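From: Hernutum allotments list
Date: February 2025
Subject: Re: Water on the lower plots

> The meter reading came to 2296 at the end of the season and
> I make that well up on the year before. Are we going to be
> asked to pay more per plot? Also, is the tap by the Zemham
> gate going to be mended or not? I had to carry cans from the
> top all through August and I am not keen to do it again.

Taking the second part first: yes, the Zemham gate tap is being replaced. The plumber needs the supply off for a morning, so please don't count on any water that day. I will post the date here when I have it.

On the cost, the rent stays as it is this year. There are 24 plots on the lower side and only 2 working taps, so people leave hoses running while they go off and do something else. If you use a hose, stay with it. Sprinklers are still not allowed.

We did look at a large tank behind the shed. The quote was over 3000 with the base and the pipework, and we haven't got that. Water butts are a better bet for now. If you have a shed or greenhouse with a gutter, you can put one up without asking, as long as it has a lid and doesn't stand on the path.

Some other things while I am writing.

The seed order went to Ullemeo last week. They were out of the red onion sets, so we have taken the brown ones at the same price. If you don't want them, tell me before they are handed out. 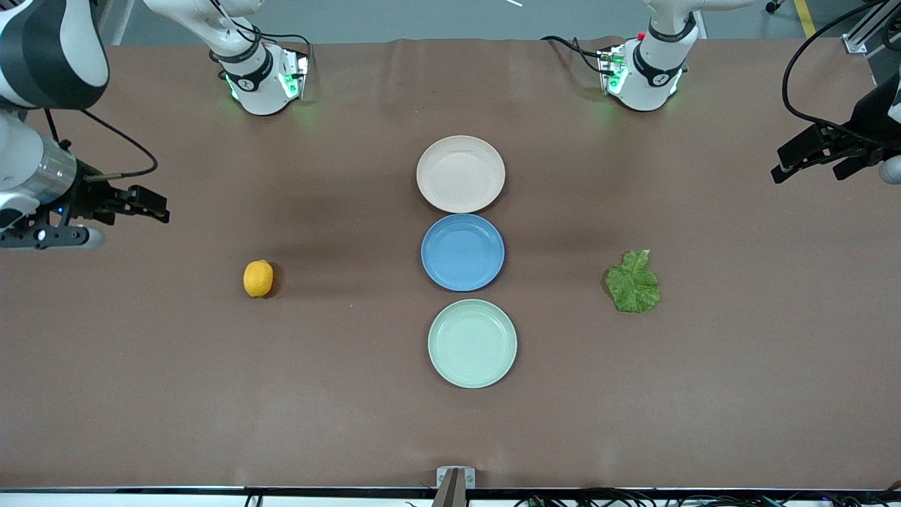 Lettuce seed is in the order as well, two kinds, one for sowing now under cover and one for later. Don't sow the later one early, it bolts. Last year's leftover packets are in the tin in the shed and are free to take.

The shared lunch will be at the Đào café again. Bring your own plate if you want to eat outside, and say if you need a lift.

Plot rents are due by the end of the month. Cash or transfer, with your plot number on it please.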